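Site visit: Drescombe refurbishment plant, Mackay line

Lotorico has handled returned office computers at its Drescombe site for several years, and in December it opened the disassembly area to visitors for an afternoon. Our group was there from 1 p.m. until shortly after four. The notes below cover the parts of the tour that dealt with automation and staffing. Data erasure was shown to a different group and is left out.

Intake

Machines arrive on pallets from leasing companies and public offices. Each one is scanned, weighed and given a route: resale, parts, or scrap. In the week before the visit the site took in 607 units, most of them desktop towers. Laptops go to another building.

Sorting at intake is still done by people. Two reasons were given. Labels are often missing or covered, and a dented case has to be judged by someone who knows what can be sold. The intake staff work from a printed sheet, and the sheet has grown to 24 model families. A camera system was tried last spring and withdrawn. The site plans to try again with a larger set of reference photos.

Disassembly

Towers routed to parts go to the disassembly area. Until last year all of the work there was manual. An operator opened the case, released the drives, pulled memory and cards, cut the ties and sorted everything into bins. The target was 65 units per operator per shift, and the supervisor who led the tour said it was met on good days only. Wrist complaints were the main cause of lost time.

The Mackay line is the replacement now being phased in. The name covers the arms, the tables and the control software, which was written in-house with help from Nidum, an integration firm. Seven cells are planned. Those in service each have one operator assigned, who stays with the cell for a half shift and then rotates to testing or packing.

The robots handle one unit at a time. Cables are the hard part. A rigid component sits where the model drawing says it should, but a cable bundle can lie anywhere, and it can cover the drive bays. The operator can stop the arm at any point, clear the cables by hand and resume from the same step. The software logs each stop, and the logs are reviewed every Tuesday with the operators present.
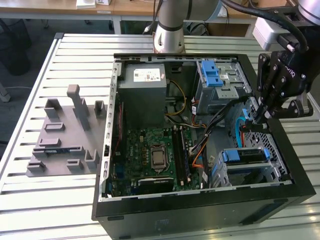 What changed for the staff

No positions were cut, according to the supervisor, but the job descriptions were rewritten. Operators are now paid on a technician grade after a short course covering safe stops, gripper changes and fault codes. A few long-serving employees declined the course and moved to intake, where experience with older models is in demand.

We were able to speak with operators during the break. Their views were mixed. Most were glad to be done with repeated latch and screw work. Several said that attention is harder to keep up when the hands are idle, and that a half shift at a cell is the right limit. One said the old line was more sociable. Benches used to face each other, and the cells are separated by guarding.

The per-operator target has been dropped for the cells and replaced with a figure for the whole area. The operators asked for this change. The site would not give us the current figure, on the grounds that the line is still being tuned.

Open questions

We asked about damage rates for recovered boards and were told the comparison with manual work is not finished. Spare gripper fingers are made on site, and their service life was given only as "weeks." Noise in the area was low enough for normal conversation.

The remaining cells depend on floor work in the east bay, which has to be leveled first. Visitors who want the cell layout drawing can request it from the site office at Drescombe. Safety shoes are required for the tour and are not provided.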